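Reading a Product Page: Notes for Week 3

These notes go with the session on copy for small household goods: hooks, clips, drawer dividers, cable ties, the things people buy because a page told them to. Bring them to class with your marked-up printouts. I don't hand out a second set.

What we are looking at

The product is the Clukano adhesive hook, sold in packs. The page copy runs to 166 words. I asked you to underline every statement in it that a buyer could check at home. Most of you underlined far too much. "Holds firmly on almost any surface" got underlined in nearly every printout, and it can't be checked at all. What is firmly? Which surface falls outside "almost any"? If the hook drops off your painted wall, the seller can say yours was one of the others.

Go back over your printout and strike anything with one of these in it: almost, virtually, helps to, designed for, up to, like new. Then see what is left standing. On the Clukano page it is the pack size, the color, and the instruction to wipe the wall first.

"Up to" needs its own paragraph because it fools good readers. A hook that holds "up to" three pounds has been promised to hold anything between nothing and three pounds. The phrase sets a ceiling. Buyers read it as a floor. I have yet to meet a copywriter who didn't know the difference.

Claims about damage

"No holes, no marks, no residue." Three claims, and they are not equal. No holes is true of any adhesive product and tells you nothing about this one. No marks depends on the paint, how long the hook stays up and how it is pulled off. No residue is the one a renter cares about, and it is the one with a footnote on the Travbridge version of the page. The footnote says "when removed as directed." The directions are printed on the backing paper, which you threw away when you put the hook up.

I don't say the seller is lying. The directions may be perfectly good ones. My complaint is that the claim is in large type and the condition is somewhere else, and the distance between them was a choice.

Pictures on the page

Sellers like to show the product in a room nobody lives in. You get one coat, one hook, white wall, a lot of light. Ask of each picture which sentence in the copy it is supposed to support. Usually there isn't one. A picture of a hook holding a coat shows a hook holding a coat at the moment of the picture, and says nothing about the next morning.

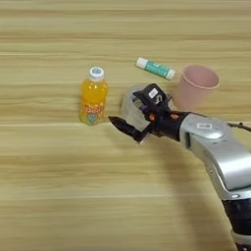
Fig. 1. Small bottle of orange-yellow juice, white screw cap.

Size is the other thing to look for. Plenty of hook and organizer pages never put the item next to anything of known size. If the measurements are in the text, draw the outline on paper and cut it out before you decide. Students who did this with the Plistel drawer divider last term were surprised at how little drawer it divided.

Reviews

The Clukano page reports 200 reviews. Before anyone gets excited about that number, consider what it leaves out. We don't know how many packs were sold. We don't know how many buyers were sent a reminder, a coupon or a free pack. We don't know whether the reviews belong to this hook or were carried over from an older one with the same name on the listing.

Now read the five-star ones and look at the timing. A great many reviews of household goods are written the day the box comes. "Looks great, easy to put up, love it." Fine, but the product's whole job is to stay where it was put, and a review written that evening can't speak to that. For a hook, I would trade the lot for two reviews written after a summer.

The low ones need the same treatment. "Fell down, useless" may come from someone who stuck it to wallpaper. Look for the reviewer who tells you the wall, the load and the length of time. There won't be many. Give those most of your attention and don't average them in with the rest.

Be wary too of the comparison that never names its other half. "Much better than the others." Which others? On the Rezende page the word "leading" turns up in a comparison chart above a column with no brand on it, only "Leading hook." You can beat anything in a column like that.

The before-and-after story

A favorite of the trade. The reviewer had tried everything, the hallway was a disgrace, then the product arrived. Notice that the before part usually takes up more room than the after, and that a bucket and a free afternoon would have fixed most of it. If the hallway got tidied on the same day the hooks went up, you can't tell from the story which one helped.

For next time

Pick one household product under the price of a decent lunch. Print the page. In the margin, next to each claim, write one of these and nothing else: can check, can't check, depends. For every "depends," write what it depends on. If the page doesn't say, write "page doesn't say."

Then rewrite the copy using only what you marked "can check." Keep it as dull as it comes out. I will read a few aloud and we can argue about whether anyone would buy the thing. Some of you will find there is very little to rewrite, in which case hand in the very little.

Don't use a product you sell or a relative sells. I have been through that once. Printouts are due in the tray by noon Sunday, stapled.

Course handout, for enrolled students only. Questions to the department office. Back to top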